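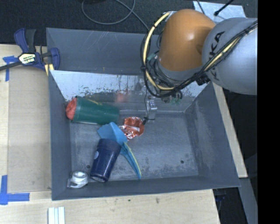
4.2 Cell rules and bin placement

All trials in this section were run under one written procedure, drafted by Onyekachi Tijani and adopted on March 16, 2021. Earlier runs at the Flulmont site had no fixed bin position, and we leave them out of the tables.

The procedure has two parts. The first covers the workspace. The bin must be clamped at the rim and its intended position marked on the work surface with tape. The operator checks the bin against the marks before each block of 30 picks. If it has moved more than 5 mm, the block is discarded and the camera calibration is repeated. We discarded blocks this way mostly in June, after the clamp was changed.

The second part covers the arm. Speed inside the bin is limited to 700 mm/s, and the limit is set in the controller, where the planner cannot override it. Cables and hoses along the wrist are inspected at the start of each shift. Ties that have slipped are replaced before power is applied. No one reaches into the bin until the arm is stopped and the operator has the pendant in hand.

Figure 3. Bin picking from mixed objects with the KUKA arm. The objects lie mostly in the left half of the bin.

Objects are not rearranged by hand between picks. A person tends to spread items out, and this raises the success rate in a way that is hard to correct for later. Under the Mandix protocol, which we followed for scoring, a pick counts only if the object is released in the target area. The full log contains almost 2000 attempts, including those stopped by the operator.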